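The last plate at Brironden

When the pottery at Brironden closed its doors in August, the town lost its biggest employer and a fair part of its name. For most of its life the works made plain tableware for hospitals, railway canteens and school kitchens. At its peak it fired 2,000 pieces a day, and hardly any of them were meant to be noticed.

Bernardo Correia started in the glazing shed at 15 and stayed for 40 years. He remembers the colours by number. Three was the cream, seven was the green that went to the hospitals, and eleven was a pale blue the railways ordered until they gave up on crockery altogether.

"People ask me about the fancy stuff," he says. "There wasn't any. We made plates you could drop."

The plates are now doing better than the business did. Second-hand dealers who once sold canteen ware by the box price it by the piece, and a good Brironden dinner plate with a clear backstamp can bring up to three times what it did before the closure. The Sandberg shapes, with their thick rolled rim, go first. The Tukano cups are harder to find because the handles were weak and most ended up in the bin. 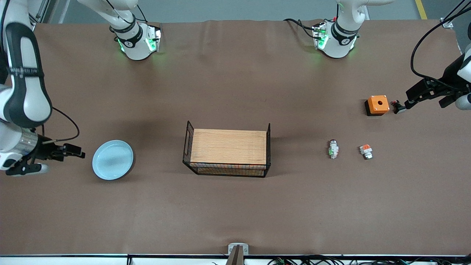

Colour decides a lot of the price. Cream is everywhere and green is easy enough to find at a country clearing sale, but blue is what buyers ask for at every market stall. A light blue plate stands out well on a plain brown surface, and several dealers now lay brown paper over their trestles for that reason. Chips on the foot are forgiven. Chips on the rim are not, and neither is cutlery grey, the faint marking left by years of knives.

Correia kept one plate from the last kiln, a number three with a pinhole in the glaze. It would have been a second in his day. He eats his toast off it most mornings and puts it through the dishwasher with everything else.

The moulds have been sold to a buyer interstate. The kilns are still in the shed, waiting on a scrap quote.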